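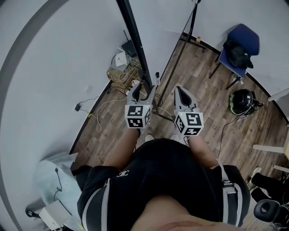
Animal Behavior, Unit 2: How Honeybees Tell Each Other Where the Food Is
Course handout, Udport evening science program
Revised 2020-06-06

Before we start

Last time we looked at alarm calls in birds and ground squirrels. Those signals are about something happening right now, close by: a hawk, a snake, a fox at the edge of the field. Tonight's subject is much stranger (and my favorite of the whole course!). A honeybee can come home to a pitch-dark hive and pass on information about a patch of flowers that is far away, out of sight, and that her listeners have never visited. Very few animals talk about things that aren't there. Bees do it by walking.

Please read this through once before the lecture and bring a pencil and a protractor. We'll be decoding dances by hand.

The waggle dance

A forager who has found something good comes back, unloads to the younger bees near the entrance, and heads for the part of the comb where other foragers gather. If the food is worth the trip, she dances. She walks a short straight line while shaking her body from side to side, then circles back to where she began, does the straight line again, and circles back the other way. The whole thing makes a squashed figure eight. The straight, shaking part is called the waggle run, and nearly all of the location information is packed into it.

Direction. The comb hangs vertically, so the dancer can't simply point at the flowers. She uses gravity as a stand-in for the sun. A waggle run straight up the comb means "fly toward the sun." Straight down means "fly directly away from it." A run tilted 40 degrees to the right of vertical means "fly 40 degrees to the right of the sun." Think about what that takes: she has measured an angle outdoors, in the light, while flying, and turned it into an angle against gravity, indoors, in the dark, on foot. The bees following her have to do the translation backward.

Distance. The longer the waggle run lasts, the farther away the food is. We will use a simple classroom rule in our exercises, one second of waggling for each 1000 meters. Real colonies differ from this, and different kinds of honeybee have different "dialects," so don't carry our rule out to a real hive and expect perfect answers. A two-second run, by our rule, means 2000 meters.

How do they know how far they've flown? For a long time the favorite idea was energy, that a bee judged distance by how tired she was or how much fuel she had burned. The better answer is vision. As a bee flies, the ground and the bushes stream past her eyes, and she keeps a running total of all that movement. Researchers tested this by training bees to fly through narrow tunnels with patterned walls. The close walls made a huge amount of image motion in a short flight, and the bees came home and danced as if they had gone a long way. I love this experiment. A few meters of tunnel, and the bee reports a serious journey.

Quality. Better food gets more dancing. A forager back from rich nectar will repeat her circuits many times and turn around quickly between runs. One back from something mediocre may dance a few rounds or skip it altogether.

The sun moves. What then?

Good question, and somebody asks it every term. A bee who dances for a long time inside the hive can't see the sun, and yet her waggle runs slowly shift their angle as the day goes on. She has an internal clock and she has learned how the sun travels across the sky where she lives. On partly cloudy days bees can also work from a patch of blue sky, reading the pattern of polarized light, which our own eyes mostly miss.

What the followers get out of it

It's dark in there, so the followers aren't watching. They crowd in close and touch the dancer with their antennae, they feel movements of the air from her wings, and they pick up the scent of the flowers on her body. Sometimes she stops and gives out little tastes of nectar. All of it matters. The dance gets a recruit to the right neighborhood, and smell probably does much of the work over the last stretch.

Please don't leave with the idea that every bee obeys every dance. Many followers watch only a run or two and then fly off to a place they already know. An experienced forager who catches a familiar scent on a dancer may simply go back to her own old patch. Newer foragers, and bees whose patch has dried up, are more likely to follow a dance to the end and use it.

Is it a language?

We'll argue about this in the second hour. Some points to chew on:

The dance refers to something distant in space. That is rare.
It can describe places no bee has danced about before.
It has a very small range of subjects: food, water, resin, and, when a swarm is house hunting, new nest sites.
A bee can't dance about yesterday's weather, and she can't ask a question.
Young bees dance more accurately when they have had the chance to follow older dancers first, so at least some of it is learned.

Worked problem

It is midmorning in April and the sun stands at a compass bearing of 120 degrees. A dancer makes waggle runs 30 degrees to the left of straight up, each lasting two seconds. Where is the food?

Left of the sun means we subtract: 120 minus 30 gives a bearing of 90 degrees, due east. Two seconds gives 2000 meters. So the bees should head east for 2000 meters.

Try these before class

1. Same sun. The runs point straight down and last one second. Give the bearing and distance.
2. The sun has moved to 180 degrees. The food from the worked problem is still there. At what angle does the dancer run now?
3. A hive is moved overnight to the far side of a hill. Which parts of a forager's knowledge still help her the next morning, and which parts will mislead her?

For number 3, a short paragraph is plenty. There's more than one defensible answer, and I'm really looking forward to hearing yours.

Next unit: ants, trail scents, and why a trail fades when the food runs out. Bring your dance worksheets back with you, as we'll compare the two systems side by side.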